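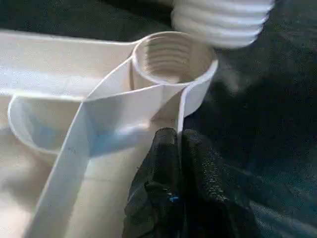 2020年5月15日 釉料间

先把昨晚开窑的事记下来，不然过两天又全凭印象了。上次那批青灰色的试片就是这么没的，片子还在架子上，背面的铅笔字烧没了，配方想破头也想不起来。这次背面全部用氧化铁写的，字丑，但是看得清。

编号636，草木灰釉，第五轮。灰是Kerkden那边果园的，苹果枝和梨枝混着烧的，里头说不定还有点别的，看得见没烧透的小炭粒，还翻出来一截铁丝。Wilma Peeters说她小时候家里壁炉用的也是果木，灰很白很细，跟这一批完全两样。这批偏灰，捏在手里有点涩，我猜是烧的时候底下带了泥土。带泥土也不一定坏，多一点铝和铁，釉不那么容易淌，就是下一袋来了未必还一样。所以这一袋我全部一次洗完混匀，免得洗一半做试片、另一半做正式的，到时候又对不上。

洗灰的流水账：

干灰过粗筛，炭粒和铁丝挑掉。倒进大桶，水慢慢加，边加边搅（戴手套！我上回偷懒，手背红了两天，碱水真不是闹着玩的）。静置过夜，上面那层水是茶黄色的，滑腻腻，舀掉，再加清水，再搅，再放。一共换了三次水。第三次换完摸着还有一点点滑，但没有前两次那么明显，我就停了。这里跟上一轮不一样，上一轮换到水完全清了才停，结果釉烧出来发干，像撒了一层面粉。我的想法是可溶的碱洗得太干净了，助熔的东西跟着水跑掉一截。当然也可能是那次温度没到，窑的事后面再说。

过完细筛，摊在石膏板上吸水，再晒干。晒干以后称了一下，2,094克。说多不多，做试片绰绰有余，做一桶能浸碗的釉就刚刚好，盘子就别想了。剩在筛子上的粗渣没扔，放在窗台那个搪瓷盆里，想哪天磨一磨，撒在坯上看看能不能出点流淌的斑。谁要是看见那个盆，请不要当垃圾倒掉，里头有纸条的。

配方这一轮做的是直线混合，一头是灰，一头是长石，黏土固定不动。黏土用的是Purnitz的那种球土，研磨得很细，悬浮性比之前用的高岭土好得多，搅完放着吃顿饭回来还没沉底。九个点，一头灰最多，一头灰最少，中间等距往下走。九块试片，每块都是上半截浸两遍，下半截浸一遍，顶上再刷一笔氧化铁水。试片是竖着的L形，Wilma教我做的，好处是能看见往下淌，坏处是坯子底脚太窄，装窑的时候手一抖就倒一排。我倒了一排。好在还没上釉。

素烧坯是上礼拜剩下的，同一缸泥，同一炉素烧，这点我很放心。

釉浆浓度：我用的还是土办法，手指伸进去，看得见指甲的轮廓但看不见指纹，就差不多。Wilma看了直摇头，说你每次手指干湿都不一样，叫我老老实实量比重。她说得对。所以这次量了，量杯装满，称重，除一下，每个点都量，数字记在那本绿皮本子里了，跟这一页对着看。结果发现灰多的那几个点明显更稠，同样的水，越往灰多那头走越像酸奶，放十几分钟就开始结块，得再搅。我一开始以为是称错了，又重称了一遍，没错，就是灰里剩下的碱在捣乱，把黏土絮凝了。再补水的话，浸出来又太薄，干了会裂。最后没有补水，搅匀了快快浸，数到三就提出来。

浸釉的时候还有一件小事要记。灰多的那块干了之后表面有一层细细的白霜，用指甲一刮就掉。我没刮，想看看烧完会怎样。

下面说窑。

Fistari这台窑，大家都知道，脾气在下层。上层到温了，下层还差半个锥，有时候差一个。我以前总是把试片放中层，图个安稳，但正式烧的时候碗总归是要放下层的呀，试片好看碗不好看，那试片有什么用。所以这次试片放在下层靠门，前后各放一组测温锥，另外上层也放了一组做对照。

升温曲线没有动，还是大家平时用的那条，只在最高点多保温了一会儿。降温的时候，我在高温段稍微慢了一点，想让灰釉里的钙有时间析出点东西来，那种雾蒙蒙的、像玉米须一样的纹路，Nwachukwu那本讲灰釉的小册子里反反复复提到（就是书架第二层那本封皮掉了的，看完请放回去）。她说灰釉的好看有一大半在降温里，我以前没当回事，总觉得到温就完了，关电闸，回家睡觉。

开窑的时候上层的锥弯得很漂亮，弯成一个小钩子，下层的锥呢，靠门那组弯了一半，靠里那组弯得多一点。也就是说门缝还是漏冷风。我拿手电照了一圈门框，左下角那段纤维垫已经压扁了，发硬，一碰掉渣。下次开工前应该换掉，垫子柜子里有，我没有自作主张，等Wilma在的时候一起换，她换过，我没有。

好，试片结果，从灰多到灰少：

第一块（灰最多）：淌得一塌糊涂，釉全跑到底脚那块垫片上去了，上半截薄得露坯，边上倒有一圈挺好看的黄绿，积在L形拐角里像一小汪池水，有玻璃感，细细的开片。做碗肯定不行，但如果只在内底薄薄积一点呢？先记着。白霜那层东西烧完看不出来了，可能就化进去了。

第二块：还是淌，但停在了底脚上面一点点，没粘垫片。颜色是偏灰的橄榄绿，浸两遍的地方有一道道往下走的纹，雨打在玻璃上的样子。我一看见这块就喊了一声，把Wilma吓一跳。

第三块：跟第二块很像，纹路短一些，更稳。铁水那一笔往下晕开，边上带一点蓝。这点蓝我有点想不通，灰里有磷，磷可以出乳浊的蓝，书上是这么写的，但为什么只出现在铁水旁边？先打个问号。

第四块：开始有点半哑光了，摸起来像鹅卵石，颜色往黄里走。这块Wilma最喜欢，她拿着翻来覆去看了好久，说像她外婆家的旧酱菜坛子。我觉得有点闷，不过光底下转一转确实耐看。

第五块：正中间，说实话没什么性格，均匀，光亮，浅青。要是有人来订一套不出错的餐具，就是它了。

第六块、第七块：差不多，越来越白，有针孔，浸两遍的地方针孔更多。估计是长石多了，釉黏，气泡跑不出来，多保温也没救回来。

第八块：针孔，加上边上缩釉，露出米粒大的一块坯。

第九块（灰最少）：乳白，厚，像没化透的糖霜。铁水那一笔倒成了漂亮的锈红，边界很清楚，一点没晕。如果想画东西，这块反而合适，画什么是什么。

所以接下来我想在第二块和第四块中间再细分，黏土也动一动，稍微加一点，看看能不能把第二块那种雨纹留住，又别淌到底。还有一个念头，加一点点石英粉，让开片细一些或者干脆没有。做食器的话开片总归不太让人放心，茶渍渗进去洗不掉，有人就喜欢养那个，我自己用可以，卖给别人我得讲清楚。

说到食器，还要做酸碱测试。第二块和第四块各切一小条，一半泡白醋里，一半留在外面，盖好放着，过几天拿出来擦干对比，看有没有失光。柠檬片的办法也可以，更像真实使用，就是柠檬会长毛，上次那片长毛的柠檬是我的，对不起大家。

跟Wilma聊到一半，岔开去讲底足了。她觉得我碗的底足修得太利索，灰釉本来就是会动的东西，足要给它留一个台阶，釉淌下来有地方歇脚。她当场拿了个半干的碗，转起来，修坯刀斜着进去，在足上面一点点的地方切了一道浅浅的棱。就那么一下。我回去照着修了四个，两个修穿了，一个棱歪了，一个还像样。那个像样的留着，等新釉调好就用它试。修穿的两个扔回泥缸了，泥缸那边现在挺满的，谁有空揉一下泥，太湿的先摊石膏板上，别直接压在干的上面，上次中间夹了一层硬块，练了好久都没练开，拉坯的时候手底下一颠一颠的。

另外，关于坯和釉的配合，我多说两句，免得新来的同事照着我的配方烧了，回头来找我算账。我用的是那缸加了细砂的炻器泥，收缩跟白泥不一样。同一个釉放在白泥上我没试过，颜色大概会亮很多，开片也可能会更密，请一定先烧试片。Nwachukwu的书里有一张很老的表，讲不同泥上同一个灰釉的样子，印刷质量感人，绿的和棕的基本分不清，但文字部分写得很细，值得坐下来慢慢看。她有一段讲不要迷信别人的配方，灰这种东西，换一座山头就换一个脾气，她给的所有比例都只是个起头。我读到这里还挺安慰的，前面四轮失败就不算太冤。

前面四轮也顺手理一下，以后翻起来方便：

第一轮，灰没洗，直接用，釉浆半天就结成豆腐，烧出来倒是有两块很惊艳，可惜再也没调出来过。

第二轮，洗了，但筛得太粗，表面一粒一粒的小黑点。有人说好看，我不觉得。

第三轮，窑停电，不算。试片没扔，在架子最下面，生烧的，别拿去当杯垫。

第四轮，就是上面讲的洗过头的那轮，发干。不过那轮的灰是另一个来源，松木为主，所以跟这一轮不能直接比。我在绿皮本子里一开始把两轮画在同一张表上，看了半天越看越糊涂，后来才反应过来，已经划掉重画了。

还剩几件杂事：

石膏板有一块背面发霉了，竖起来晾在暖气旁边，先别用来吸釉料，吸泥可以。

细筛的网有一个角松了，我用胶粘了一下，不知道能撑多久。洗完灰一定马上冲，灰干在网眼里硬得像水泥。

口罩快没了，称干料的时候请戴，长石和石英都要戴，不要因为只称一小勺就懒得戴。

电子秤的电池换过了，换完记得先用砝码对一下再称，我对过，准的。砝码在抽屉里，跟测温锥放一起。

锥快用完了，下次订的时候多订一盒，要跟现在同一个号的，别订成小锥，小锥弯得快，跟之前的记录接不上。

还有一个想法写在这儿，不一定做。Kerkden那个果园每年修枝都要烧，能不能请他们把苹果和梨分开堆，分开烧，底下垫块铁皮，别沾泥。我打过电话，对方挺客气，说分开没问题，铁皮没有。铁皮我可以自己带过去。要是分得开，就能知道雨纹到底是哪种树给的，或者根本跟树没关系，是那点泥土给的。Wilma赌泥土，我赌梨枝，输的人洗下一桶灰。

下一轮的试片坯子已经做好了，底脚加宽了一点，晾在靠墙那排，上面盖了报纸。黏土加量还没定，我先按两个方向各配一小杯，放在有盖的罐子里，罐盖上贴了胶带，写的是灰二加土、灰四加土。用之前重新搅，重新量比重，量完写在胶带旁边，写铅笔就行。

白醋那两条是今天下午泡进去的，在水池左边的玻璃瓶里，闻着酸别倒。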